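Search this site Enter keyword Go

Eating at Your Desk: Which Cleanup Tricks Are Worth Bothering With

I have read a lot of advice on keeping a desk clean, and most of it seems to come from people who eat dry toast over a sink. "Don't eat at your desk" is the usual first tip. Fine. I eat at my desk and so does everybody I know, and shellfish is the worst of it, so let's start there.

The tip I was most doubtful about was the big desk mat. Stastham sells one, Urnis sells one that looks the same to me, and both claim it will "protect your workspace." A mat catches what lands on it. Crayfish don't cooperate. You twist a tail and little red bits go sideways, past the mat and onto the bare wood, and if you wipe only the mat you'll find the rest with your sleeve the next morning. I still use one, a dark gray one, mostly for the sake of the finish under it. Wipe the wood first, then the mat.
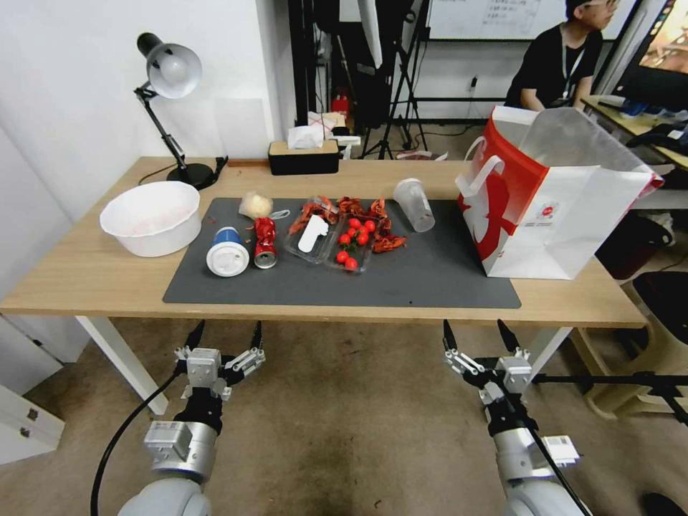 By Kenna McIver
July 8, 2001 - Home & Workshop Tips

Shells and claws all over the takeout trays, cherry tomatoes still in one of them, a drink can crushed and lying on its side, and a cup tipped over next to it. The standard advice for a mess like this is to "work from left to right." I've tried it and I don't see what it gets you. What works better is going by what drips and what smells.

Cups first, all of them, even the ones you think are empty. Carry them to the sink upright. I have yet to meet a takeout lid that I'd trust on its side over anything I cared about. Cans go with them, and a quick rinse before the recycling keeps the ants out.

Shells next. Put a wide bowl on the desk before you start eating and use it, which sounds obvious until you look at where your shells ended up. If they're already everywhere, pick up the big pieces by hand and drop them in the bowl. Don't sweep them with the edge of a tray. Broken claws scratch, and I have a line in my desk from April to prove it.

Save the food you mean to keep before you stack anything. Tomatoes with the stems still on will be fine after a rinse in cold water. I pull the stems off afterward. Some people say leaving them on makes the tomatoes last longer, and I can't say I've noticed.

Now the shopping bag. Every tip sheet tells you to stand the paper bag next to the mess and use it for trash. For wrappers and napkins, sure. For wet shells, no. Paper goes soft at the bottom and lets go halfway down the hall. Line it with plastic or save it for the dry stuff.

About lemon: a reader, Hendrik Fourie, wrote in to say he wipes his desk with half a lemon to kill the seafood smell. I tried it. For an hour it smelled like lemon and crayfish, and then it smelled like crayfish. Warm water with a little dish soap on a well-wrung cloth did more, and then a dry cloth right behind it. The Kinyua desk spray did no better than the soap as far as my nose could tell, and it left streaks.

Two places people miss. One is the base of the lamp, where crumbs collect against the edge - lift it, don't wipe around it, and lift the cord while you're there. The other is the tissue box. You grab at it with greasy fingers all through the meal and then never clean the lid. If the lid is wood, use a barely damp cloth and don't let water sit on it.

The mat goes last. Shake it outside, wipe both sides, and let it dry all the way before you put it back. Mine takes nearly 4 hours on the porch rail. Putting it down damp is how you get a dull patch on the wood, and then you'll be reading tips about that.

Take the trash out the same night. I don't have a trick for that one.

Comments (235) Shares (2)

Related Tips
Do Drawer Liners Do Anything?
Getting Grease Off a Lamp Shade
The Urby Crumb Brush, After One Month
Paper Bags: What They Will and Won't Hold
Water Rings on Light Wood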